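The planner that stopped asking permission

Ximena Valdebenito keeps a list of things she has told herself are temporary. The scheduler in the motion planning stack at Nolport is on it, at number two. It has been there since before she joined.

"Number one is my chair," she says.

She writes the grasp and lift code for Plendero, the toolkit Nolport uses to plan what an arm does between deciding to pick something up and having it in the air. Most of her day is spent in simulation, watching the same arm pick up the same teal thing and trying to work out why the run before went differently.

The teal thing has a name in the code, which is "cup_final_b." There is no cup_final_a. It has flat facets and a tab with a hole in it, and Valdebenito speaks of it the way people speak of a neighbor's dog.

"A cylinder is easy. You squeeze it anywhere around the side and you get more or less the same answer," she says. "With facets, you slide a finger over by a hair and the contact normal jumps. The solver sees a crease and has a small religious experience."

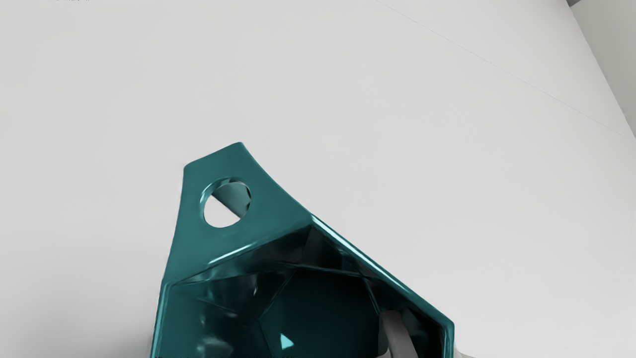
Her first fix was to smooth the normals, averaging them over a patch the size of the fingertip. It worked well enough that she went home early. The next morning the planner was proposing grasps on surfaces that were not there, since the average of two facets is a third facet that exists only in the planner's heart.

"So now we sample. We take 134 contact points per candidate, throw out the ones that disagree with each other too much, and score what's left. It's ugly. I would not show it to a professor."

The hole in the tab brought its own trouble. The collision checker wants convex pieces, and the decomposition tool she inherited was happy to cover the hole with a lid. For most of June, as far as the planner knew, there was no hole. She switched to a decomposer by Pētersons, a former colleague who left behind the code and a comment that reads, in full, "careful."

"Careful of what? I've written to him. He sent me a picture of a lake."
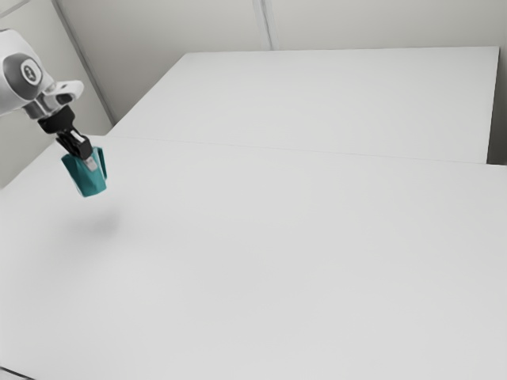
The lift is where the time goes, she says. Closing the fingers is one decision, and lifting is a few hundred small ones, each of which can be wrong in a way that only shows up later. Plendero used to plan the whole path up front and then follow it with great loyalty, whatever the object was doing. The current version replans every 27 milliseconds and compares the object's pose against where the grip says it should be. If the two drift apart, it slows down before it tightens.

"People want it to tighten first. Everybody's instinct is to squeeze. I had a long argument with someone at Pletosstead about this, and I'd like it on record that I was polite for most of it."

A nightly batch is 2,000 lifts, with the starting pose and the friction shuffled each time. Once it was 2,100, thanks to an off-by-one in the config that she still can't explain, given that one hundred is not one. She reads the failures over coffee, sorted by how late in the lift they happened. The late ones interest her most. An early slip usually means a bad grasp, and the scorer can be taught about that. A late one tends to mean two parts of the software believed different things and were too well-mannered to mention it.

She has lately been adding logging for exactly this - every module now has to write down what it thinks the object's pose is, and when it last checked. The perception side was not pleased. Their timestamps turned out to be in a different clock.

"Which clock, I asked. They said it was temporary."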